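Bradero bench padding kit, nine months on

I look after one cell at our Porthorpe workshop, a single arm with a five-fingered hand that puts small electrical parts into boxes. The bench it works over used to be bare. Parts rolled, and the fingertips took a knock every time the hand came down a few millimetres low. In October we bought the Bradero padding kit, which cost $28 for the sheet and a roll of white masking tape. I've refitted it a few times now, so I can say what it's good for.

Setup is easy. Wipe the table down, let it dry, roll the sheet out with the quilting running lengthwise and leave it overnight to flatten. Tape the front edge last. The instructions call for one long strip along the edge, but that lifts in the middle. Short strips running over the edge hold much better, and you can replace one without disturbing the others.

You do have to re-teach your heights afterwards. The foam raises everything sitting on it, and it gives a little under load, so touching off on the foam itself gets you a different number each time. I touch off on the rim of the junction box instead. Our program has 1659 as the saved approach height in controller units, and 1538 was the old one on the bare table. Write both on the cabinet door. Lovisa Lindholm, who runs the cell on the other shift, loaded the old one once and pushed the fingers into the pad. No damage to the hand, a dent in the foam that came out by the next day. 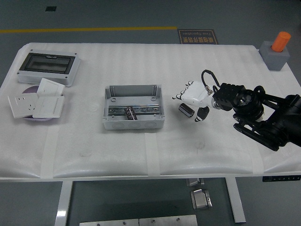
Capacitors are where the padding earns its price. A cylinder lying on its side stays put long enough for the hand to close on it, and the ribs help a bit if you lay it along them. Boxes are less happy. A light plastic one can creep when a part catches on the DIN rail going in, and I check its position more often than I did before.

Upkeep is a vacuum and a damp cloth. Don't use solvent, as it took the surface off a test piece. While you're down there, check the cable at the wrist has enough slack for a full turn, and look under the table for dropped hardware.

I also tried the Rizzi mat, a rubber one. It grips boxes better but leaves marks on white wall plates, and it costs more. The Fonberg sheet is softer and was too soft for us.

Good: cheap, quick to fit, kind to fingertips.
Bad: poor taping instructions, boxes creep, shows dirt.

I'd buy it again for a hand like ours. For a plain two-jaw gripper on heavy parts I'd go with the rubber.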